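Killine linen mill shop to reopen with mending room and winter classes

PRESS RELEASE – for immediate use

Killine, 10/23/21. The old mill shop on Pastor Street opens its doors again next week after 3 years shut. New roof, new floor, same front counter. The shop will sell household linen and cotton by Stovalia, the textile firm that took on the lease in January, and there will be a mending room at the back open to anyone with a torn sheet.

Stovalia has put 700 metres of cloth on the shelves for opening week, most of it plain white and undyed. Tea towels, napkins, pillowcases, table cloths. Ends of rolls sold by weight.

"People kept knocking on the window while we were painting," said Leire Palacios, who runs the shop. "They wanted to know if we'd have the heavy tea towels back. We do. They're by the till."

Mending room

Open Tuesday to Saturday, 10 till 4. Bring your own item or use the scrap bin. Thread, needles and patches are free to use, machines can be booked by the half hour. Simple repairs can be left at the counter and are usualy ready within the week. No curtains please – there isn't the table space yet.

Hjalti Hedegaard will teach the winter classes. He trained as a sailmaker and spent 30 years repairing canvas before moving over to house linen.

"A darn in a tea towel is the same job as a darn in a sail, only smaller," he said. "Most people can do a decent one by the end of the first evening. The corners take longer."

Classes start in January. Evenings only to begin with, weekends to follow if there is demand. Places are limited to 10 per class and can be booked at the shop from opening day. Beginers welcome.

What's on the timetable:

Darning by hand – small holes, thin patches, worn edges.

Washing and pressing white cotton – stains, starch, when to iron damp. Crumpled cloth is fine, no need to press anything before you bring it.

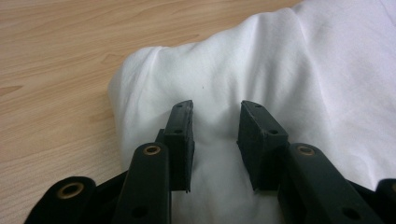
Hems and corners – mitred corners for napkins and table cloths. Bring a ruler.

Patching sheets – sides to middle, the old way. Two evenings.

Getting there

The shop is opposite the Ponurov bakery. Parking behind the mill, entrance from the river side only while the front paving is finished. Step free access through the yard.

Press enquiries to Leire Palacios at the shop. Interviews with Hjalti Hedegaard can be arranged, mornings best. Samples of the cloth can be posted on request.

ENDS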